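4.2 Changes in the room attendants' work

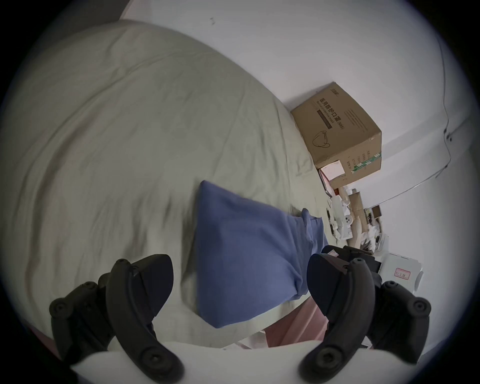

Figure 3. Bed-making task, hand-held gripper over the bedding.

Room attendants at the Skjelbred staff lodgings described bed-making as the part of the shift that had changed most since the Nosel system was brought in. Before, one attendant stripped, made and tidied a room alone. Under the new routine the attendant first records the task with a hand-held gripper, and the recordings are used to train the arm that will later do the same job. Attendants told us that the gripper made them slower and more aware of their own hands. Soft items were the main complaint. A blue pillow or folded cloth lying on rumpled bedding, as in Figure 3, has no obvious edge to take hold of, and several attendants said they had to think about where to pinch something they would normally grab without looking. Things kept against the wall, such as the large carton for N95 masks, were left out of the task and remained the attendant's job.

Of the 20 attendants interviewed, 8 said the recording work should be paid at a higher rate. Kosunow, the contractor, treated it as ordinary cleaning time until November, when a separate hourly code was added. The code did not cover time spent repeating failed recordings. At the Festness site, where no such code existed, attendants tended to record only the rooms they expected to be easy, and supervisors there had begun to assign rooms by rota.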